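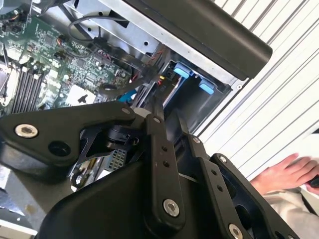
Progress Report to the Drudmont Fund: "Irov" Television Series, Season One

Prepared by Lizelle Sibiya, Series Producer, Flometti Pictures
14 October 2018

1. Status of production

Principal photography on the first four episodes is complete. Episodes five and six are now filming on the Szalai stages, and the unit remains two days behind the schedule approved in the spring. The delay arose from the recasting of a supporting role and will be absorbed during the location block. The season order stands at seven episodes.

2. Writing and post-production

The script for the final episode was delivered in its third draft and has been approved by the network, subject to changes in the closing courtroom sequence. Picture editing on episodes one and two is locked. Episode three is with the director. The composer has delivered the main title theme – a shorter version has been requested for the streaming edition.

3. Use of the grant

The Fund's second payment was applied to set construction, costume and the training places for new crew. To date, 80 percent of the grant has been spent or committed. Background performers have been engaged for 696 working days, all at the agreed union rate. Costume costs exceeded the budget line, and a transfer from the travel line is requested under the terms of the award.

4. Next period

Filming is expected to end in December. The producers ask that the Fund's representatives confirm their attendance at the private screening of the first two episodes. A revised delivery schedule will be sent with the next cost statement.

Related items
Irov: Approved Budget Summary
Irov: Casting Update
Guidance on Credits and Fund Logos

Contact the Flometti Pictures production office | © 2018 Flometti Pictures | Back to top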